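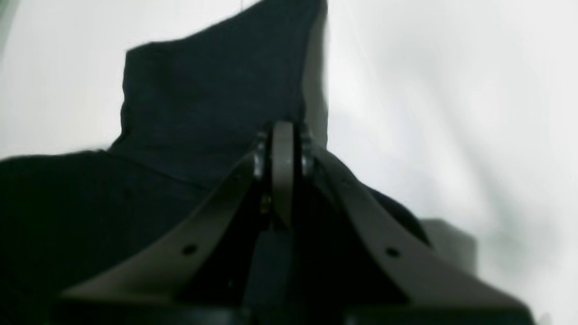
Folding the dark things

In my house the dark clothes come last. I do the towels first, then the shirts of my husband, then the small things of the children, and at the end there is a pile of navy and black that I have been avoiding since morning. When we moved to Rimside in June I promised myself to become more orderly with this. I am still trying.

The difficulty with navy is that it hides everything. On a pale shirt you see the seam, the shoulder, the place where the sleeve begins. On very dark navy you must search with the fingers. Many times I folded a sweater carefully and only then noticed that it was inside out, and once I sent my son to school with it like this. He did not notice either, so perhaps it is not so important.

What helped me most was a white sheet. My neighbor Rajitha Karunaratne taught me this. She did alterations in Jestthorpe for many years, and she never laid dark cloth on a dark table. I spread an old white sheet, I put the piece on it, and suddenly it has an outline. I can see where the edge is straight and where it has turned under itself. The lint also shows itself very well, unfortunately. 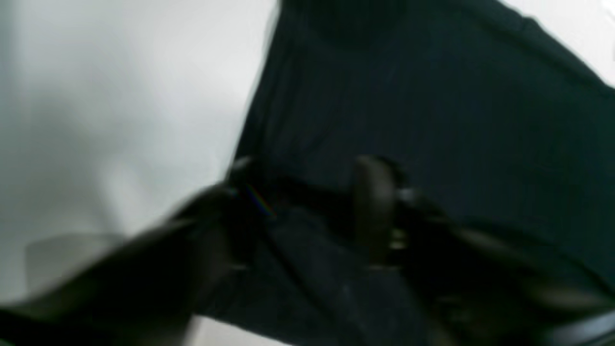 My second habit is to begin always from the neck. I find the collar or the band, I pull it gently toward the top, and the rest of the garment follows more or less. Then I smooth downward with the flat hand. If there is a thick fold across the middle I do not press it, I lift the lower part and let it fall again. With ribbed cloth I try to keep the ribs straight, otherwise the whole piece becomes a little twisted and in the drawer it looks like a rope.

After this I bring in the sleeves, fold it in 2 from the bottom, and finish. I used to roll my knitted things, as my sister does, but on the shelf they opened again by themselves and I became annoyed.

The evening is a bad time for this work. Our lamp is yellow and under it navy, black and dark brown are all the same color. I do it now at ten in the morning near the window, with tea. Tomorrow I must do the socks, and they are all black.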